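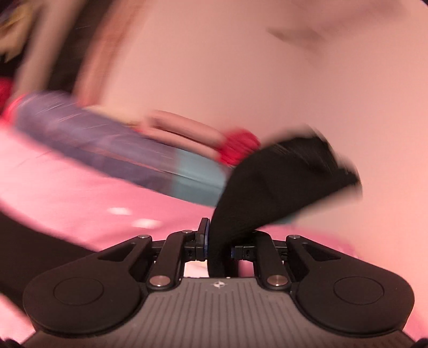

Florence Perron wrote in to ask why her black cotton pants went gray at the knees and seat after a few months when she washes them cold and never uses bleach. Her washer is a front loader, she doses detergent by eye, and the pants go in with the towels.

Most of the gray on worn black cotton is not lost dye. It is surface fiber. Abrasion breaks the short fibers at the face of the cloth, the broken ends stand up, and they scatter light. Some dye does come out in the wash as well, and hard water leaves a mineral film that looks much the same. The three causes need different treatment, so check which one you have before buying dye.

Checking the cause

Wet a small faded area with plain water and look at it under a strong lamp. If the color goes deep and even, the dye is still there and the problem is fuzz or film. If the area stays brown, green or rust colored when wet, dye has been lost.

Next, dab white vinegar on a second faded area, wait 22 minutes, rinse, and let it dry. A darker patch points to mineral film. No change points to fuzz.

Turn the garment inside out and compare the inside of a seam allowance with the face of the cloth. The seam allowance gets little wear and no sun, and it is the best record of the original color.

Removing mineral film

Fill a sink or bucket with warm water and add citric acid at 2 teaspoons per gallon. Dissolve the acid fully before the garment goes in. Soak for half an hour, moving the cloth now and then, and rinse twice in cold water. Do not use citric acid together with chlorine bleach, in the same soak or in the same wash.

Metal zippers and snaps can dull in acid. Keep the soak short for those garments and dry the hardware with a towel afterward.

Removing fuzz

Wash with a cellulase detergent. Cellulase is an enzyme that trims the loose fiber ends on cotton, linen and rayon. It does nothing on polyester or wool. Check the ingredient list for the word cellulase, as many products marked "enzyme" contain only protease and amylase.

Use warm water, normal dose, longest cycle. Several washes may be needed before the change shows. Stidell and Bellness both make a powder with cellulase in it; I use the Bellness because the scoop has a level line. A fabric shaver will also work on flat woven cloth, but it can cut knit loops and I do not use it on T-shirts.

Washing to keep the color

Turn the garment inside out and close all zippers and hooks. Wash with other dark items of similar weight. Towels are coarse and shed lint, and they should go in a separate load.

Set the water to cold and the spin to low or medium. My machine offers a 700 rpm spin, and I leave it there for all dark cotton. Weigh the load once on a bathroom scale so that you know what a correct load looks like in your own drum. An overfilled drum increases rubbing between garments and leaves undissolved powder in the folds.

Measure the detergent. Too much leaves residue that dries pale along seams. Too little lets soil and loose dye settle back onto the cloth. Liquid is easier to rinse out in cold water than powder, with the cellulase washes above being the exception.

Skip fabric softener. It coats the fiber and holds lint.

Drying

Hang inside out, in shade. Direct sun fades many black dyes, and the shoulder line of a shirt usually goes first. If a dryer is the only choice, use low heat and take the load out while the waistbands are still slightly damp. Tumbling a dry load adds wear with no benefit.

Redyeing

If the first check showed real dye loss, redye the whole garment. Spot dyeing leaves a visible ring. Fiber reactive black is the right type for cotton, and it needs soda ash to fix. Weigh the garment dry and follow the dye maker's ratio for black, which is normally higher than for other colors. The Zacharias black leans blue and the Nallton leans brown, so test on the seam allowance first.

Polyester thread will not take reactive dye. Stitching that has gone pale will stay pale.

Rinse in cold water until the runoff is nearly clear, then wash hot with a small amount of detergent to clear the unfixed dye. Wash the garment alone the next two times.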